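Stevens Technical Institute
Automation Laboratory II
Handout 7: Comparing End Effectors for Bin Picking

Issued 2019-06-06. Replaces the March version.

1. Purpose

In this unit each section compares two end effectors on the same arm, with the same bin and the same set of objects. The first is the Nulton two-finger gripper. The second is the Grarndale suction head, which was introduced in Handout 6. Students are expected to form a judgment supported by their own records and to state the conditions under which that judgment holds.

The full data set for the course now stands at 2351 pick attempts. Of these, 1875 were made with the finger gripper. The two figures should not be compared directly, as the suction head was in service for a shorter part of the year.

2. Terms

Pick attempt. One motion of the arm from the ready position into the bin and back, whether or not an object is held at the end.

Success. The object is held clear of the rim until the arm has stopped moving. An object that slips after that point is entered as a success with a remark.

Double pick. Two objects leave the bin together. Double picks are entered separately and are not counted as successes.

Clearance fault. The gripper, a hose or a cable touches the bin wall hard enough for the Movgate controller to stop the arm.

3. The bin and the objects

The bin is metal with sloping walls, and it is clamped so that contact with the arm does not shift it. Objects are chosen to differ in stiffness, surface and outline. A spoon offers a smooth bowl and a long flat handle. A fabric pouch has no fixed shape and may fold as the fingers close. A screwdriver-like tool presents a contoured handle at one end and a narrow shaft at the other, and the choice of grasp point matters a great deal.

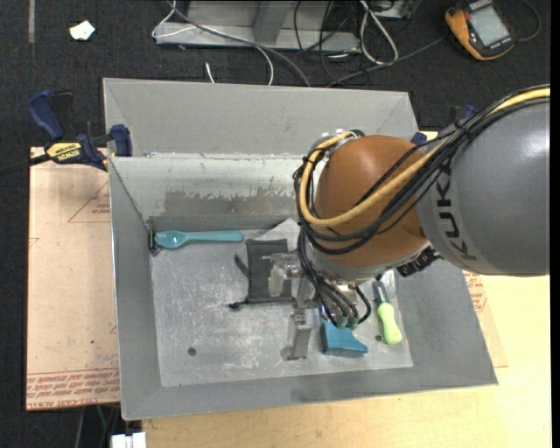 Mixed bins should teach the grip before they test the planner, according to one reader of the March version, who wrote that sections given a full bin on the first day spent most of the period arguing about camera settings and learned little about fingers. The same reader asked that single-object trials be made compulsory. This has been adopted as Step 2 below.

4. Procedure

Step 1. Confirm that the bin clamps are tight and that the cables and hoses follow the arm through its full reach without pulling. Record the tool name in the Movgate log.

Step 2. Place one object in the bin and make ten attempts with each end effector. Repeat for every object in the set.

Step 3. Place all objects in the bin together. Run 300 attempts with each end effector, returning objects to the bin by hand when the arm is stopped and the enable switch is released.

Step 4. After each clearance fault, note the position of the joint nearest the wall. Do not restart the arm until the entry has been made.

Step 5. Exchange log sheets with another section and check one full page of their entries against the controller record.

5. Points to consider

Finger grippers need room on both sides of an object. Near a wall, that room may be missing on one side, and the planner must either turn the wrist or push the object toward the center. Both take time. Suction needs only one good surface, but fabric leaks air and small curved parts seldom seal.

Cable routing is often treated as a minor matter. Last term's sections recorded 37 clearance faults, and a large share involved a hose or cable — not the fingers. Reports that leave out cable routing will be returned for revision.

6. Report

Submit one report per section, with the log sheets attached. State the success rate for each object and each end effector, then the rate for the mixed bin. Where the two results differ, suggest a cause and describe a trial that would test it. Raw logs remain on the Movgate station until the end of term.

Reading for the next meeting: Handout 8, Sections 1 and 2.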